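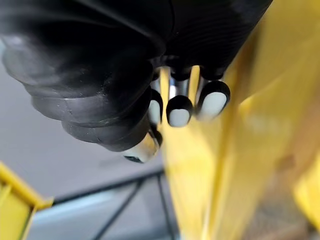 Teaching a hand by glove or by dragging the arm?

marshhen_62
Posted Apr 9, 2019

Hello everybody, long post coming, so get a coffee. I've been doing demonstrations for the Poncombe project since the start of the year, all of it by remote control with the Trestetti glove, and I'm starting to wonder if I'm doing it the hard way. The job is reaching in, closing the fingers on a part, lifting it and setting it down again. Simple enough for you and me! But my thumb always arrives late. I close my own hand the way I'd pick up an egg, and the robot's three fingers get there first and push the part away before the thumb has made up its mind.

So far I've recorded 400 runs and thrown out 331 of them, which my spouse says is a fine way to spend a spring. For those of you who take hold of the arm and walk it through by hand, does it go any better?

quillpig
Oh, I feel for you. I did the glove for a season and then gave it up for hand guiding, and I'd never go back. You can feel the weight of the arm, you know when it's about to bump something, and you stop leaning toward the screen like you're bowling. My keep rate went way up. The one trouble is the fingers. You can steer a wrist with one hand, but you can't very well bend every finger with the other, so I put open and close on a foot pedal and left it at that.

dot_and_carry
Going to disagree with my friend quillpig, kindly. A pedal gives you open and closed and nothing in between, and then what was the point of buying a hand with fingers on it? If all you need is a pinch, get a two-jaw gripper and save yourself the money. The other thing with dragging the arm is that you end up in your own recordings. I had a whole week of runs with my sleeve in them, and the robot never sees a sleeve when it's working on its own. 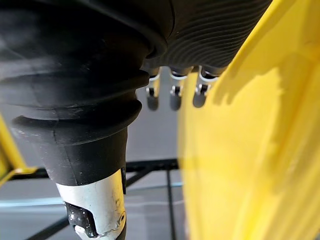
As for the late thumb, I'd look at the calibration before you change anything big. With our glove the thumb had to be set again each time a new person put it on, and even after lunch if my hands had warmed up. Have you tried doing the open palm pose twice in a row? It made a real difference for us at Inskip - enough that we taped a reminder to the monitor.

marshhen_62
I have not, and now I'm a little embarrassed. I do the pose once in the morning and then I'm off to the races. Will try it tomorrow.

quillpig
Fair point about the sleeve, dot. I stand on the far side and keep my elbow down, but I won't pretend it never shows up. I still say a beginner gets better runs with their hands on the arm. Not everybody has the patience for the glove.

Morik_fan
I do both, if that's allowed on this board. Hand guide the arm to the start spot, save it, then put the glove on for the last bit where the fingers matter. It's slower to set up, but the runs are short and I don't get so tired. Also, marshhen, slow down! Everybody new goes too fast. I count to 2 before I close, every time, out loud like a crazy person.

marshhen_62
Back again with news. Did the palm pose twice, counted out loud, and kept 11 runs before lunch, my best morning yet. The thumb is still a touch behind but the part stays put. I'm going to try the mixed way in June when we change over to the smaller parts. dot, did you ever find a good way to keep the glove from slipping at the wrist?

dot_and_carry
Sweatband under the strap. Get the wide kind.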